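Section 4. Fitting More Memory and a Second Drive

Read this section through once before you take the cover off. The leaflet that comes in the memory box says the job takes five minutes and needs no tools. I have fitted memory in a good many Lorberg towers and have yet to see it go that fast. Set aside an evening and have a screwdriver handy.

Last revised June 29, 2007. Applies to the Lorberg 396 and the Lorberg 1398. Owners of the older 74 should stop here, as the board in that machine is laid out differently and half of these steps will send you to the wrong place.

4.1 Do you need it?

Sellers will tell you that more memory makes any computer faster. It does if yours is running short. If you mostly write letters and read mail, you may see no change at all, and you will be out the price of the module.

Check first. Start the computer, open the programs you use on a normal day, and leave them open for a while. Then press Ctrl, Alt and Delete together, open the Task Manager, and click the Performance tab. Compare the peak commit figure with the total physical memory. If the peak is well below the total, keep your money. If it is above, go on to 4.2.

Note: The "memory booster" programs sold for download don't add memory. I tried two of them on a 1398 in May and could measure no gain from either one. One also changed my home page.

4.2 Before you open the case

1. Back up anything you would hate to lose. Copy it to a disc or an outside drive, then open a few of the copied files to see that they are really there. A backup program saying "Completed" is no proof.

2. Find out what memory you have now. The maker's label on the module is the best guide. The number printed on the carton is not, as Lorberg changed suppliers more than once and kept the same carton.

3. Buy a matching type. The shop's compatibility chart is a starting point and no more. Ask in writing whether you can return an opened package. If the answer is vague, shop elsewhere.

4. Shut down Windows fully. Standby and Hibernate won't do.

5. Switch off at the back, then pull the power cord. Press the front power button once with the cord out to drain what is left.

CAUTION: Do not open the power supply for any reason. There is nothing in it you can fix, whatever you may have read on a forum.

4.3 Handling the parts

Static is real, but the advice on it is a mess. One guide wants you in a wrist strap and bare feet, the next says to touch a doorknob and get on with it. A strap costs little, and I wear one. If you don't have one, touch bare metal on the case before you pick up any part, and again each time you come back from across the room. Don't work on carpet.

Hold a module by its edges. Hold a processor by its edges too, if you ever have cause to take one out, which for this job you don't. Keep small parts in something with pockets so they don't slide around or land on top of one another.

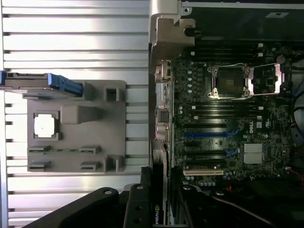 Text: Gritton

Anti-static bags are for storing parts. People like to lay a bare board on top of the bag and switch the power on for a quick test. The outside of some bags conducts, so that habit is a gamble. Use a dry sheet of plain cardboard if you must test outside the case, and better still, don't.

4.4 Fitting the module

1. Lay the case on its side with the board facing up. Remove the two rear screws and slide the cover back. On the 396 the cover sticks. Push with the flat of both hands, and don't pry at the seam.

2. Find the memory slots. The manual that came with the machine shows them in a drawing labeled Figure 12. The drawing is of some other board. Look for the long, narrow slots with a catch at each end.

3. Press the catches on the free slot outward.

4. Line up the notch in the module with the key in the slot. If the two don't meet, turn the module end for end. If they still don't meet, you have the wrong type. Stop and take it back.

5. Press down evenly on both ends until the catches swing in. It takes more force than you will like. Look at the contacts: if you see more of them at one end than the other, the module is not home.

6. Leave the cover off for now, keep your hands and sleeves clear, and plug the power cord back in.

7. Switch on. Watch the first screen for the new total.

Note: On machines with built-in graphics, the total will read a little short. The graphics chip takes its share first. The module is not faulty.

4.5 If the computer beeps or the screen stays dark

Switch off, pull the cord, and seat the module again. In my experience this cures most failures. If it doesn't, take the new module out and try with the old one alone. If the machine starts, try the new one alone in the same slot. You now know whether the trouble is in the module or in having two that don't get along.

Error 1237 on the 1398 is listed in the maker's table as "memory size changed, no action needed." Action is needed. Press F2, enter Setup, save, and exit, or it will come back every morning.

4.6 Adding a second drive

The Lam mounting kit is sold as fitting any case. It fits the 1398. On the 396 the lower screw holes don't line up and you will have two screws where there should be four. I would not trust a drive to that. The Monero kit costs a bit more and fits both.

1. Switch off and pull the cord again.

2. Fix the drive in its mount with the screws from the kit. Longer screws can reach parts of the drive they shouldn't.

3. Slide the mount into the bay until it stops, then fasten it.

4. Connect the data cable and then the power cable. Both go in one way only.

5. Close the cover, plug in, and start up. A blank drive won't show in My Computer until you have set it up under Disk Management.

CAUTION: Disk Management will offer to format whatever you point it at. Check the size and the label of the drive before you click. The warning box it shows is the same for an empty drive as for one with ten years of photos on it.

4.7 Testing

Run a full memory test overnight from a boot disc. The quick count at startup finds almost nothing. One error is too many, even if the shop says a few are normal. Send the module back and keep a copy of the receipt.

Go to Section 5 for cleaning the fans.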